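The Slow Ferry Habit

I took the night ferry to Åberg in July because it cost 44 dollars less than flying, and I've been hooked ever since! My friend Linnea Forsberg packs for these trips like she's feeding a school bus - sandwiches, plums, way too many sweets.
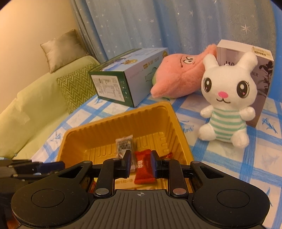
We had a cabin the size of a closet, right over the engine, and I slept like a baby. Linnea didn't (she never does), so she sat up on deck until 4 a.m. with a blanket and a crossword.

Breakfast opens at six. Go early, grab a window seat and have the rye bread.

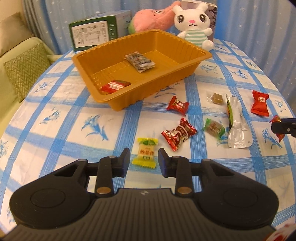
Getting There

Boats leave from the old pier at Vergate. Parking is 50 a night, so take the bus.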